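Notebook, bench 2: small whiteboard and markers
May 2020
Entry by H. Wysocka. Copy to Kamran and Noémie.

Purpose: decide whether the small rounded-corner whiteboard is good enough for the tabletop lettering set, or whether we go back to the Dralcombe panel. Second question is which marker gives a line that reads at arm's length.

Surface: floral cloth left on the table. Noémie wants it kept for continuity with the February entries. It slides a little on the tabletop if the board is pushed from one side. Tape under the back corners next time.

Lettering: two words on one line along the top of the board, remainder left blank for a second line. Letter height target 20 mm. 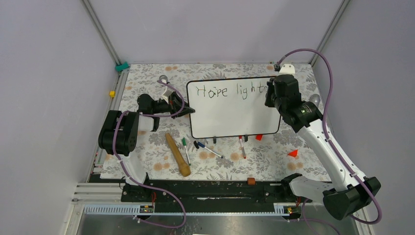 Board with the two words along the top edge. Second word reads "light". Stray stroke near the "o" of the first.

Notes on the line. The strokes are thin for the size of the board. First word is marginal: with the extra stroke it can be taken for "Hoipe". Second word is clear. If we keep this letter height the tip needs to be wider, or each stroke gets a second pass. Kamran prefers the wider tip. I would try the second pass first, as it costs nothing.

Glare: the surface is glossy and picks up the overhead light as a long streak. On the left half it competes with thin strokes. Options are to tilt the board further or move the lamp. Damian has the Ulora diffuser on loan until the end of the month; ask for it back.
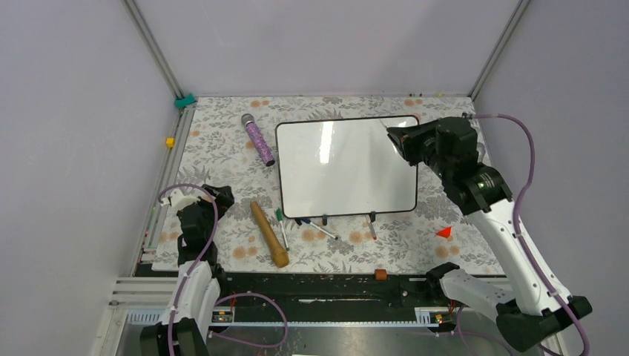 Layout rule for the tools, agreed with Sawsan: writing tools stay in front of the board, nothing stands on it between runs, and the rolling pin stays to the left of the markers. The microphone can go beside the board as long as it does not touch the black edge. Caps on whenever a marker is down. Two from the last box (order 264) had to be thrown out for dry tips.

Marker choice. Caps alone are a poor guide to what is in the barrel, so test every marker on scrap before it goes near the board. The one with the black cap and white barrel is the easiest to pick out from the rest, and the clip on the black cap should keep it from rolling if laid clip side down.

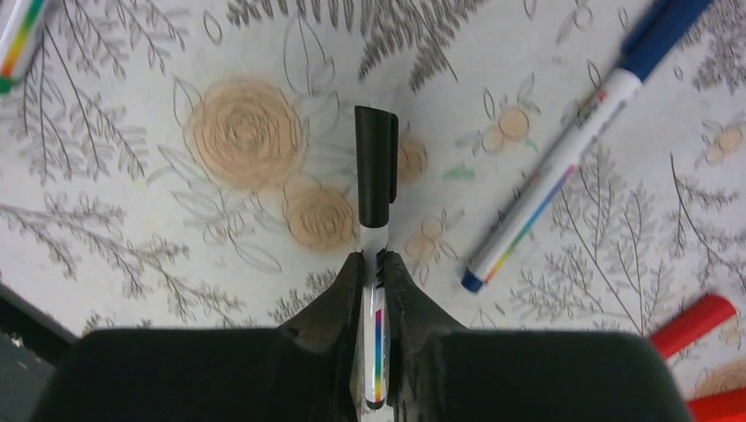 Cloth: there is a short green smudge among the roses. Try isopropyl on a hidden corner before touching the print. If it lifts the gray linework, leave the mark alone and log it.

Erasing: not tested. Use the dry felt first, then the Brolteck spray, and record any ghosting after each.

Open items
- wider tip or second pass, Kamran and me
- diffuser, Damian
- tape for the cloth
- reorder markers, part 171, one box
- erase test, same two words, same position on the board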